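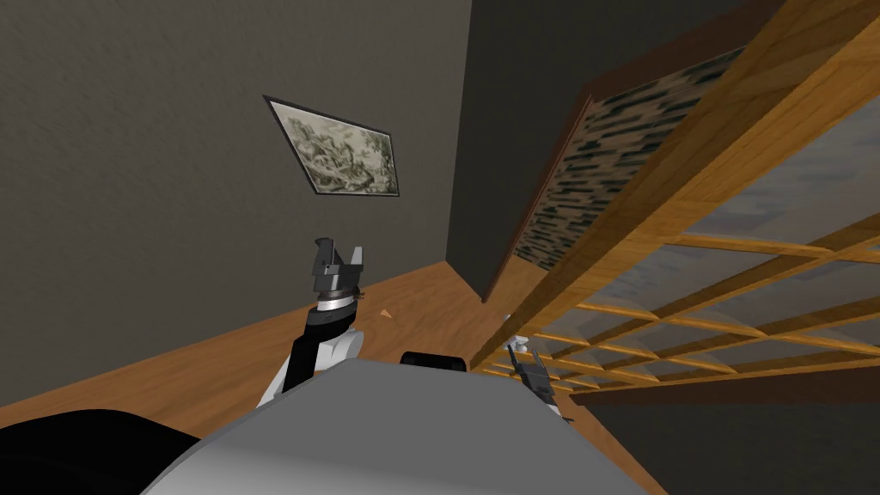
PRE-SHIFT CHECK: DOOR AND WALKWAY ROBOT
Carnora site, Kemasham
Completed by: Elvia Ledesma
Date: 6th July
Result: OK to run, two items open

1. Floor and walkway
Floor clear of loose items before start: NO
Comment: Small orange piece on the wood floor by the wall. Pick it up before the robot moves off. The night crew used to sweep here as they went. Now that the robot does the night rounds, sweeping has to be put on somebody's sheet. I have put it on mine until the new sheets come out.

2. Arms and grippers
Both arms free to move: OK
Wrist bands tight: OK
Gripper fingers, visible damage: none found
Comment: Check the fingers by eye first, then by hand with the power locked out. Two of us were trained on the lockout in February. The evening staff still have not been, so they are not to do this item.

3. Doors
Knob tight on backplate: OK
Glass intact: OK
Comment: Knob re-tightened. The robot puts more side load on it than people do. Plistov asks for a check every 1,000 openings and the counter reads 2,891, so we should be on our third check soon. I can find paperwork for one.

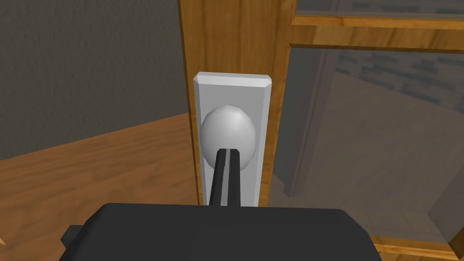
Item 3. Gripper finger at the door knob.

Staff question from the comment box: who has right of way at the door? Answer for now: people do. Stand back 10 feet and the robot will wait up to 15 seconds, then try again. Do not reach past the arm to get the knob first. This happened twice with people carrying trays.

4. Woodwork and slats
Slats secure: OK
Splinters or rub marks at arm height: none found
Comment: Keep hands out of the gaps when the arms are up. Coats and bags are no longer to be hung here. Cervantes was asked for a row of hooks by the time clock and has not answered. 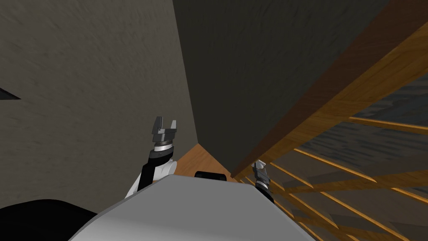 Item 4. Both arms raised, right gripper in front of the slats.

5. People and duties
Stop button location known to all on shift: NO (one new hire, shown today)
Shift roster matches robot schedule: NO
Comment: The roster still lists two people on door duty. Both have moved to receiving and their names need to come off. One of them asked if the move is permanent. I do not have that answer and have passed it up.

OPEN ITEMS
Find or redo the missing knob check (item 3)
Correct the roster (item 5)

Signed: E. Ledesma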